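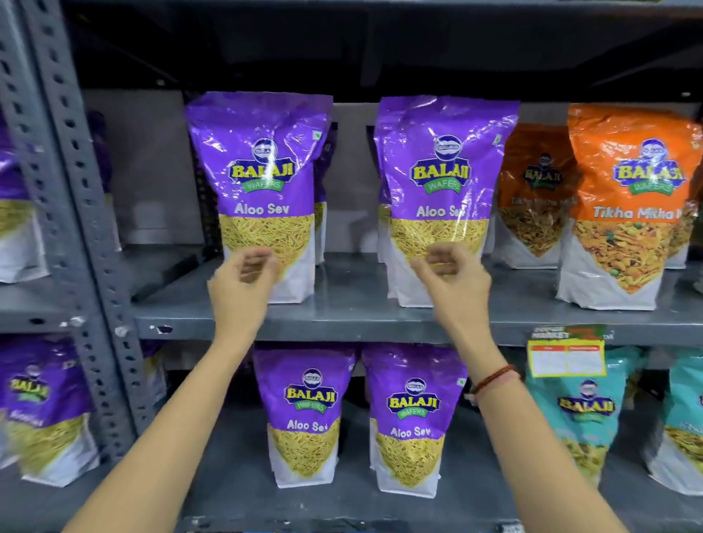
I've been grumbling about the snack situation at this end of Atberg for years, so you can imagine how fast I got down to Vellar when I heard the corner grocery was finally opening again. It shut in the spring when the roof leaked, and then the roof got fixed, and then the floor turned out to be bad too, and after a while I stopped looking in the window. Well, it's open! I made a beeline for the savory snacks, and there was Aloo Sev on the upper shelf, the Balaji one in the purple pouch with the clear part at the bottom so you can see all those skinny yellow noodles. I used to take two buses to get that stuff.

The doors opened Saturday morning and the line was already past the dry cleaner's. I'm told 139 people came through before lunch, and I believe it, because I think most of them were ahead of me in the produce section. Somebody had brought a folding chair. The first customers got a free tote bag (I did not get a tote bag, and no, I'm not over it).

If you knew the old Vellar, you'll find your way around, mostly. The rice and flour are still along the back wall. Spices have moved up near the registers, and they're sold by weight now as well as in packets, so you can get a little bit of ajwain without committing to a pound of it. The freezer cases are new and they hum, but the doors close all the way, which the old ones never did. There's also a hot counter at the side with tea, samosas and a lentil soup that was gone by the time I got to it. The tea is very sweet. I had two.

Prices are up some. Cooking oil made me wince, and the big bags of basmati cost more than they did before the closing. Fresh herbs are still a bargain, though, and the okra was the best I've seen around here since summer. I asked about the fresh curry leaves and was told they come in on the Thursday truck and go fast.

Parking is the sore spot. The lot is the same size it always was, and Braltlow, the hardware store next door, has put up signs saying its spaces are for its own customers. There was some honking. The store says it's talking with Braltlow about sharing the spaces in the evening, when the hardware side is closed, but nothing's been settled. Until then I'd take the Rewi bus, which stops right across the street and takes about 3 minutes from the library. There's a bike rack too, over by the cart return.

For now the hours are 8 to 8 every day, and they're planning to stay open later on weekends once they've hired more people for the registers. Only two lanes were running on Saturday, and they could have used a few more. The hot counter closes an hour before the rest of the store, so plan your samosas accordingly. Bring your own bags if you have them. The old punch cards are still good as well, so go dig through that kitchen drawer. I found mine under the takeout menus, one punch short of a free bag of rice.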